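Buscar en el aula virtual
Escribe aquí lo que buscas

Apuntes del tema 6: El tutorial invisible y los primeros diez minutos de juego
Diseño de videojuegos, segundo curso - julio de 2021
Compartir 38

Bueno, seguimos donde lo dejamos. En la clase anterior nos quedamos a medias con lo de los mandos y las curvas de aprendizaje, y varios me pedisteis que subiera los apuntes enteros porque en la sesión fui demasiado deprisa (lo reconozco, me emociono y me como las pausas). Los he pasado a limpio como he podido. Si algo os suena raro, preguntad en el foro de la asignatura y lo corrijo.

6.1 Qué entiendo yo por tutorial

Cuando digo tutorial casi todo el mundo piensa en la ventanita que te para la partida y te suelta "pulsa A para saltar". Eso es un tutorial, sí, pero es la versión más perezosa de todas. Para esta asignatura vamos a usar una definición más ancha: tutorial es todo lo que el juego hace para que el jugador pase de no saber a saber. Cabe ahí la ventanita, cabe el nivel de prueba, cabe un enemigo colocado en un pasillo estrecho para que no te quede otra que agacharte, y cabe también la forma de un escalón.

Dentro de esa definición distingo dos familias. El tutorial explícito te habla a ti, persona sentada en el sofá, y te nombra los botones. El tutorial implícito le habla a tu personaje, o directamente no habla, y te deja delante de una situación que se resuelve de una sola manera. Hay un montón de casos mezclados y me parece estupendo que los haya. Quitaos de la cabeza que el explícito es siempre malo: en un juego de gestión con 200 iconos en pantalla, como se os ocurra no explicar nada, os devuelven el juego a la media hora.

6.2 El caso Hokness

Hokness lo jugamos en clase hasta la primera hoguera, así que lo tenéis fresco. Recordad cómo empieza: sales de la cueva, la cámara se abre, y lo único que puedes hacer es andar hacia la derecha. No hay texto. Al llegar al tronco caído la mayoría prueba a saltar, porque llevamos décadas saltando troncos, y el personaje se queda corto. Se cae, no muere, vuelve a probar. Y ahí entra la parte que a mí me encanta: el tronco tiene una cuerda colgando que se mueve un poquito con el viento. Solo un poquito! Es lo único que se mueve en toda la pantalla y el ojo se va solo.

Apuntaos esto porque lo vamos a usar mucho: el movimiento llama más que el color, y el color llama más que la forma. Si tenéis un objeto importante y nadie lo ve, antes de ponerle una flecha encima probad a parar todo lo demás.

En Hokness ese primer tramo enseña dos cosas (andar y trepar) y luego las junta en el puente roto. La estructura es muy vieja y funciona igual de bien que siempre. Presentas la mecánica en un sitio seguro, la repites con un pequeño riesgo y la combinas con otra que ya se conocía. En los apuntes del año pasado yo lo llamaba "la escalera" y veréis que en alguna diapositiva se me ha quedado el nombre.

Ejercicio para hacer en casa: volved a jugar desde la cueva hasta el puente y anotad cada momento en que el juego os quita algo (la cámara, el control, el sonido). Me interesa qué os quita, cuándo y cuánto tarda en devolverlo.

6.3 El caso Hostwood, o cómo se estropea un buen comienzo

Hostwood me duele porque es un juego que me gusta muchísimo. El bosque es precioso, la música es de ponérsela para trabajar, y el sistema de construcción tiene una profundidad enorme. Pero el arranque... madre mía. Nada más cargar te salen cuatro ventanas seguidas. La primera te explica el inventario cuando todavía no llevas nada encima. La segunda te habla de las estaciones, que no cambian hasta pasadas varias horas. La tercera no la recuerda nadie de clase, y eso que lo pregunté.

El problema tiene nombre en la bibliografía y lo vais a ver escrito de varias maneras; yo lo llamo información sin percha. Si me das un dato y no tengo dónde colgarlo, se me cae. Un jugador que no ha talado un árbol no puede guardar en la cabeza que el hacha de piedra se gasta antes que la de hierro. En cambio, si se le rompe el hacha a mitad de un árbol, con la noche encima, ese dato se le queda grabado para toda la partida.

En la actualización de mayo movieron dos de esas ventanas a más adelante y el cambio se nota un montón. El inventario se explica ahora al recoger la primera rama. Con el resto no se han atrevido, supongo que porque tocar el arranque de un juego ya publicado es un lío tremendo: se rompen partidas guardadas, se enfadan los que hacen carreras contra el reloj y hay que volver a traducir medio menú.

Una pregunta que salió en clase y que me pareció muy buena: si el jugador puede saltarse las ventanas, ¿sigue siendo un problema? Yo creo que sí. Quien se las salta llega al bosque sin saber nada y encima con la sensación de que es culpa suya. Poned siempre un sitio donde volver a leerlas - en el menú de pausa, en un cuaderno del personaje, donde queráis - y que no esté a más de un par de pulsaciones.

6.4 Medir sin volverse loco

Para la práctica vais a trabajar con los datos de Kudon, el prototipo de puzles que usamos en el taller. Son 78 partidas grabadas, todas de gente que no lo había jugado antes, y están en la carpeta compartida en formato de tabla. Cada fila es una partida y cada columna un suceso: primera vez que se gira una pieza, primera vez que se deshace un movimiento, primer abandono.

Qué quiero que miréis:

- El tiempo hasta la primera acción con sentido. Mover el cursor no cuenta. Girar una pieza sí.
- Los abandonos del nivel 2, que son muchísimos y tienen una causa muy concreta que no os voy a contar.
- La gente que usa el botón de deshacer sin parar. Son menos de lo que parece, pero sus partidas son las más largas.

Cuidado con las medias! En tiempos de juego siempre hay alguien que dejó la partida abierta y se fue a cenar, y esa persona os revienta el cálculo. Usad la mediana, dibujad la distribución antes de sacar ninguna conclusión, y si quitáis alguna partida decidme cuál y con qué criterio. El año pasado hubo un grupo que quitó todas las que no encajaban con su hipótesis y, claro, la hipótesis les salió redonda. 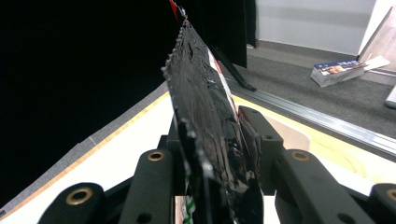
Otra cosa sobre los datos, que luego me lo preguntáis por correo cada uno por su lado: una tabla os dice dónde se atasca la gente, y para saber el motivo hay que sentarse al lado de alguien y mirarle jugar. Calladitos. Cuesta una barbaridad no decir "prueba con el otro botón", lo sé, a mí me sigue costando. Si veis que no podéis, poneos detrás, con una libreta, y escribid lo que le diríais. Esa lista de frases que os habéis tragado es, casi palabra por palabra, lo que le falta a vuestro tutorial.

6.5 El tono de los textos

Poca teoría en este apartado y mucho gusto personal, así que discutid conmigo lo que queráis. Cuando no haya más remedio que escribir un texto de ayuda, que sea corto y que empiece por el verbo. "Mantén pulsado para cargar el golpe" va mejor que "El golpe puede cargarse si se mantiene pulsado el botón". Nada de felicitar al jugador por abrir una puerta. Y ojo con los personajes graciosos que explican los controles: el chiste aguanta la primera vez, y en la segunda partida ya quieres tirarlo por un barranco.

El que mejor lo hace de todos los que hemos visto este curso es Chong, el de los barcos. Sus ayudas no pasan nunca de una línea, aparecen pegadas al objeto y desaparecen en cuanto haces la acción. Además, si tardas mucho en hacerla, el texto vuelve un poco más grande, y si tardas todavía más te enseña el botón. Es una ayuda por capas, y para la entrega final me gustaría que intentarais algo parecido aunque os salga regular.

Un detalle de Chong que se nos pasó comentar: los dibujos de los botones cambian solos si sueltas el mando y coges el teclado. Parece una tontería y es un trabajo de chinchilla, pero los jugadores lo agradecen muchísimo. En vuestros prototipos no lo exijo. Si alguien se anima, que me avise y le paso un esquema de cómo detectar el último dispositivo usado.

6.6 Lo que hay que entregar

Un documento de cuatro páginas como máximo (las gráficas no cuentan) con el análisis de Kudon y una propuesta de cambio para los dos primeros niveles. La propuesta puede ser un dibujo a mano escaneado, no hace falta que programéis nada. Si la programáis, mejor, pero no sube nota por sí sola; lo aviso porque todos los años hay quien se pasa tres noches con el código y luego escribe el análisis en el autobús.

Se trabaja por parejas. Quien prefiera ir solo que me lo diga antes de empezar y le recorto el alcance. Las dudas de la tabla, al foro, que así las leemos todos. Las dudas de nota, a tutoría.

Para el próximo tema traed jugada la primera hora de cualquier juego de estrategia que no conozcáis, y apuntad en qué minuto tuvisteis que buscar algo fuera del juego.

2 comentarios
Compartir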